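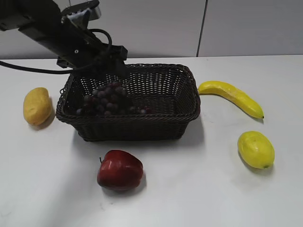

Why did bread jump again at my corner store in Grukville? The bakery's flour comes in from abroad, and our money buys less of it every month. My usual loaf was 69 in November and it's 105 now!

I still went to the wage protest downtown (my feet hate me), and the new finance minister promised a price freeze for up to 6 weeks. Six weeks! I've had colds that lasted longer. 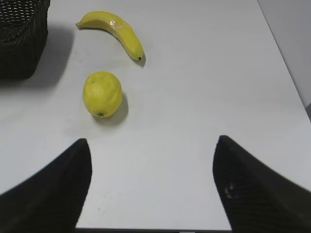

Jyoti Kashyap wrote back that a freeze just empties the shelves, and she'd take a raise over cheap bread she can't find. Fair point, Jyoti. I'm still marching next week, though.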